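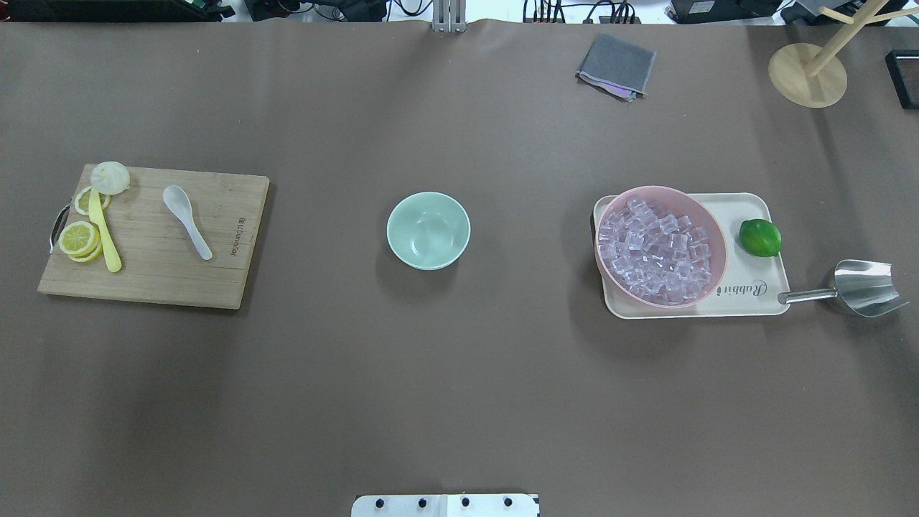

Zinhle Makhubela escribe que siguió la primera versión de esta guía con un cuchillo de cocina de acero inoxidable y que el filo cortaba papel el primer día, pero resbalaba sobre la piel del tomate al tercero. Pregunta si debe subir de grano o cambiar el ángulo.

Ninguna de las dos cosas, en principio. Un filo que rinde bien recién afilado y se cae enseguida suele conservar un resto de rebaba doblada. Corta mientras la rebaba se mantiene recta y deja de cortar cuando se tumba. He reescrito la parte de la rebaba y he ajustado el resto del procedimiento.

Material

Piedra de grano 200, solo para mellas o cuchillos muy gastados.
Piedra de grano 2000, para el afilado habitual.
Piedra de grano 3000, opcional. La diferencia con la anterior es pequeña.
Base antideslizante o paño húmedo.
Rotulador permanente.
Tapón de corcho o tira de cuero.

Las piedras que uso son de Indard, sintéticas, y se remojan hasta que dejan de soltar burbujas. Si las suyas son de las que solo se mojan por encima, no las sumerja: el aglutinante puede ablandarse.

Comprobación previa

Coloque el cuchillo con el filo hacia arriba bajo una luz directa. Un filo en buen estado no refleja nada. Los puntos brillantes indican zonas planas o mellas. Si el brillo desaparece al pasar la chaira, no hace falta piedra.

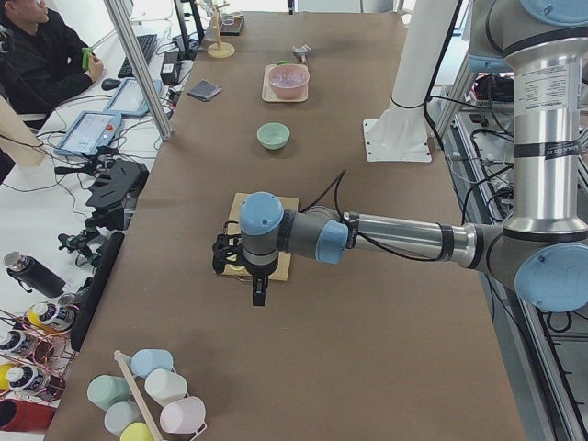

Si el brillo persiste, pinte el bisel con rotulador por ambos lados, dé dos pasadas suaves y mire dónde se ha borrado la tinta. Borrada solo junto al lomo del bisel, el ángulo es demasiado bajo; borrada solo en el filo, demasiado alto. Para cuchillos de cocina de hoja fina trabajo a 16 grados por lado. En hojas gruesas conviene abrir algo más.

Afilado

1. Apoye la piedra con el lado corto hacia usted y moje la superficie.
2. Sujete el mango con la mano dominante y ponga dos dedos de la otra sobre la hoja, cerca del filo, sin rebasarlo.
3. Desplace la hoja adelante y atrás por toda la longitud de la piedra. La presión se aplica en un solo sentido, con el filo a rastras.
4. Avance del talón a la punta por tramos. Al llegar a la curva, levante ligeramente el mango.
5. Repita en la misma cara hasta notar rebaba en la opuesta, de extremo a extremo. Se busca con la yema, desde el lomo hacia fuera, nunca a lo largo del filo.
6. Cambie de cara y repita.

No retire el lodo gris que se forma durante el trabajo —forma parte del abrasivo—, salvo al pasar a otro grano. En ese momento hay que enjuagar la hoja, la piedra y las manos.

Eliminación de la rebaba

Es el paso que falla casi siempre. En la última piedra, alterne una pasada por cara con una presión que no supere el peso del cuchillo. Después corte el corcho con suavidad, sin serrar, y vuelva a la piedra para unas pocas pasadas alternas.

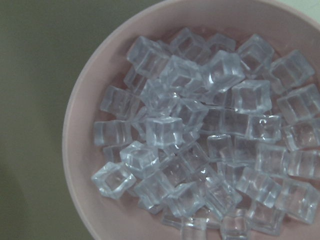
Termine sobre el cuero, siempre con el filo a rastras y sin girar la muñeca al final del recorrido, ya que ese giro redondea el bisel. Si un algodón pasado desde el lomo hacia el filo deja fibras enganchadas, queda rebaba en ese punto.

Mantenimiento

Enjuague y seque la hoja después de cortar cítricos o tomate, sobre todo si es de acero al carbono. Evite el vidrio y la piedra como superficie de corte. Aplane las piedras en cuanto una regla apoyada en diagonal deje pasar luz por el centro, y déjelas secar a la sombra antes de guardarlas.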